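Makers > Conversations > Tabletop and Toys
Last updated: December

"Please don't call them dice"
A long afternoon with Radosław Marciniak, who makes very small blocks

I got to Cikholm at 14 minutes past two with a dead phone and wet socks, and Radosław Marciniak had already made soup. That's how you want an interview to start! We ate it standing up, because every chair in his workshop had boxes on it, and he talked the whole time.

Marciniak is the person behind Kudora, a one-man outfit that makes game pieces and sorting blocks for families, classrooms and (his words) "adults who fidget." If you've played Voltov at somebody's house you've probably had his blocks in your hand. They're little dark cubes with a colored dot on the side, and the whole game is about lining them up and remembering which dot is where after you've turned them away from you.

"Please don't call them dice," he said, before I'd even opened my notebook. "You don't throw them. People throw them anyway, I get letters."

So what does he call them?

"Blocks. My daughter calls them crumbs. For the box we wrote 'pieces,' and I regret it, it sounds like something broke."

He came to this sideways. He spent years fitting kitchens, and he still talks about gaps and edges like someone who has had to explain to a customer why a drawer won't close. The first set was for his niece, who was five and bored with the wooden alphabet blocks everyone kept giving her. He cut some up from scraps, put a dab of paint on each, and she played with them through an entire family dinner. Then his sister wanted a set. Then the school in Kiani, where his sister teaches, asked for 20.

"Twenty sets, not twenty blocks," he said. "I misread the message. I turned up with one little bag, very proud."

I asked why they're so dark, which I'd been wondering since I first saw them, toys mostly being the color of fruit salad. He got up and cleared a corner of the table with his forearm (a roll of tape went on the floor and stayed there).

"Everybody's table is light now. White table, cream table, that pale gray. You put a yellow block on it and it's just there. You put a dark one down and you see the shape, and you see the shadow. Then the dot is the only color you have, so you look for it."

He's fussy about the dots. Only one side gets one, and he wants you to have to lean over a bit to find it. Early sets had a dot on every side and he hated them. "There was no game. You knew everything sitting down."

We played, of course. He beat me three times. The short version of Voltov starts with a row, and you're allowed to look along it from one end for as long as it takes to say your own full name, which is a terrible rule if you have a short name like mine. I kept remembering green and losing red.

"Everybody loses red," he said, very pleased. "Green you see right away. Red, I don't know. It hides behind its neighbor."

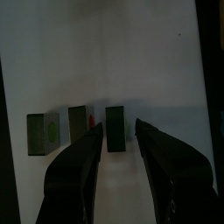 Three blocks in a row, with a green dot on the left one and a bit of red on the middle one.

He has opinions about rows, too. A perfectly straight one is no good for beginners, apparently, and he likes to see a block sitting a little farther back than the one beside it. When I straightened mine up out of habit he reached across and nudged it out again without breaking his sentence, which was about soup.

What about the people who want more colors, more shapes, an app? He made a face. Someone wrote to him last year asking for a deluxe edition with up to 604 pieces, and he worked out the box for fun. "It would be a suitcase. You would need a second person." He does have a bigger set coming, though he wouldn't show me, and I did try. There was a shoebox on the shelf with a dish towel over it and he moved it twice while I was there.

Most of the mail he gets is about lost pieces. He'll send a spare for the price of the stamp, and he likes hearing where the old one went: heating vents, a coat lining, a tuba. He keeps those letters in the drawer with the paint.

It was dark when I left. He gave me a set for the train and the rest of the soup in a jar, and asked me to bring back the jar.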